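Kitchen-table tips for running a local campaign from home

I ran the phone list and the mailings for Oksana Zakharchenko when she stood for the Estbridge town council, and nearly all of it happened in my kitchen. People keep asking me how we kept the house livable, so I've finally typed up my notes (last tidied Sat 18 May).

Getting envelopes done

Fold first, stuff second, seal last. I know it's tempting to finish each letter as you go, but you'll be twice as slow and you'll get glue on everything. We did 749 letters in two evenings this way, with four of us and a pot of soup on the stove!

For sealing, use a damp kitchen sponge on a saucer. Lay the envelopes out in a staircase, flaps open, and wipe a whole row in one go. Squeeze the sponge out well or the paper buckles.

Scoring the folds with the back of a butter knife gives you a much sharper crease on heavy paper. Jamshid Asadi used a wooden spoon handle and his looked fine too, so suit yourself.

Sticky stuff on the table

Label glue comes off most finished tabletops with a little cooking oil. Dab it on, wait ten minutes, rub with a soft cloth, then wash with dish soap. Try it on the underside first, especially if your table is waxed or oiled.

Marker ink is harder. I've had good luck with plain white toothpaste (the gel kind does nothing) and a lot of patience.
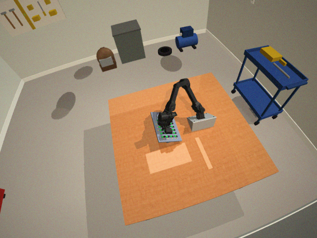 Yard signs in the wash

Corrugated plastic signs can be cleaned in the bathtub with lukewarm water and dish soap. Stand them on end afterward so the channels drain, otherwise you get green gunk inside by October. Ask me how I know.

Rusty wire stakes clean up with a ball of crumpled foil and some vinegar. I store mine in bundles of nine with an old bicycle tube cut into rubber bands, and they hang from a nail in the garage. Put a cork on any sharp ends at eye height, please!

Feeding the door knockers

You want food that can sit and wait, since people come back whenever they come back. Bean chili is my standby. One big pot gives me about 32 small bowls, and I keep the cheese and onions on the side. Hubert Zaugg brought egg salad once and we spent the whole afternoon fussing over ice packs, so save that one for home.

Write the coffee ratio on masking tape and stick it to the urn. Ours had three different opinions in it before I did that.

Paper that has to leave the house

Voter lists have addresses on them, so don't leave them in the recycling. Shred them, and if your shredder jams a lot, feed a sheet of wax paper through it every so often. Keep the sign-in sheets and receipts in a lidded cake carrier on top of the fridge until you've handed them over. It's dry up there and the cat can't open it.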